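Simulation Content Engineer – Gotari Product Line
Jirndale Robotics Software
Posted May 13, 2023

Jirndale sells Gotari, a licensed library of simulated manipulation tasks used by integrators to test grasping software before it goes onto hardware. We have 2 openings on the content team at our Luscombe office. Both are full-time and report to the product lead.

The work is building and checking tabletop setups. You place objects on furniture, assign collision shapes and mass, and confirm that a gripper can reach each target from the start pose. 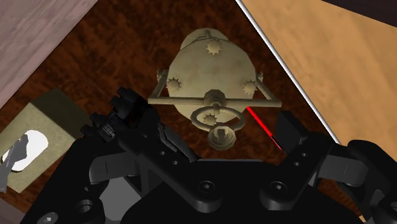

Parts with handles, knobs and thin bars take most of the effort. A simplified mesh runs faster but can close an opening that a finger needs to enter – you will decide where that trade is acceptable and record it in the release notes.

You will also own arm placement. Each task ships with a fixed base position, a reach check and at least 5 randomized object layouts.
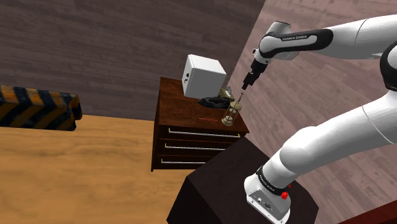
Layouts that fail the check go back to the author with a log. Expect to review 14 tasks per release.

Required:
Working knowledge of Python and a rigid-body physics engine
Experience with mesh cleanup and convex decomposition
Clear written English

Useful:
Time spent with a physical arm, any make
Familiarity with the Fakhoury scene format

Relocation is not covered. Remote work is possible 2 days a week after the trial period. Send a resume and one sample scene file through the Jirndale careers page. Applications close at the end of May.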